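Newsletter > Lab Notes > Shared Benches

Last updated: February

Racks, caps and the white bench

February — by the Siltau lab services desk

The tube stock at Siltau was recounted last month, and the short version is that we have enough tubes and not enough places to put them. The count came to 126 conical tubes with green caps across the shared benches and the Golitz annex, not including anything with a sample in it. Two racks were missing from the annex and have now been found in the cold room, under a stack of absorbent pads.

Most of this item is about the orange-red racks, which replaced the wire ones in the teaching bay and on the white bench. They are the square kind, with round holes in the top plate and a lower base plate. People have asked whether they can go on using the old wire racks. You can, for glass. For plastic conical tubes please use the new ones, as the wire racks have spread with age and let the tubes tip.

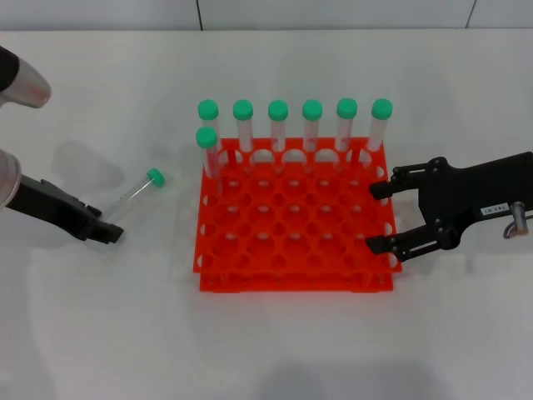 A few points on filling them. Start with the back row and work forward, so that you can read the graduations on a tube without reaching over the others. Keep the caps on. If you are working with only a handful of tubes, one full row is easier to keep track of than the same number scattered over the grid, and it is easier for the next person to see what is there. Labels go on the side, below the cap, never on the cap itself. Caps get swapped, and we had two mix-ups in the fall that came down to exactly that.

Tubes should not be left lying on the bench at the end of a session. They roll, and the ones that reach the floor have to be thrown out even when they are unused and still closed. If the rack is full, take another from the shelf under the window. If the shelf is empty, send a note to the desk and we will bring one over from Golitz, usually the same afternoon.

We have also been asked about tube sizes. The shared stock now comes in a large and a small conical tube, and both have green screw caps, so check the size before you take a bag. The large ones do not fit every rack. Try one tube before you fill a row, and do not force it. A tube that has been pushed into a tight hole is hard to pull out straight, and the rack tends to come up with it.
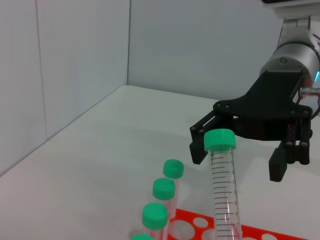
Caps should be finger tight. The ribbed edge gives plenty of grip, even with gloves on, and there is no need to use the cap wrench from the drawer. Overtightened caps crack along the inside of the thread, where you will not see it until the tube goes on its side. If a cap feels gritty or does not start cleanly, take it off and try a different one. Loose caps without tubes go in the clear bin by the sink. Please don't put them back in the bags.

For cleaning, the racks can be rinsed in warm water with the usual detergent and left upside down to drain. They should not go in the autoclave. One did in January, and it no longer sits flat. Wipe the white bench after you lift the rack off it, and lift the rack to do it. Drips collect under the base plate and dry there, and on that surface they leave a ring that takes a lot of rubbing to get out.

Reordering has changed a little. Tubes used to come from Jallard in cases that nobody had space for, and we now take them in smaller lots, over 30 bags at a time. The order goes in when the shelf drops to 20 bags, so it helps if people write on the sheet when they take one. Racks are ordered separately and are slower to arrive. The next lot is expected in March and will go to the Pawłowska rooms first, where they are still sharing one rack between benches.

We would like the white bench to be kept for plastic tubes and racks only, at least until the spring. Glassware, notebooks and the label printer have a place on the side counter. 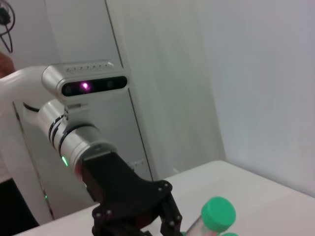
A reader at Golitz wrote in to say that the back-row rule works less well for left-handed people, who end up reaching across the rack anyway, and asked whether they could fill from the left side instead. The same reader would like the small tubes and the large ones kept on separate shelves, having opened the wrong bag more than once. Filling from the left is fine, as long as the row is complete. The shelves will be split when the March order comes in, and until then the large size is marked with tape on the bag.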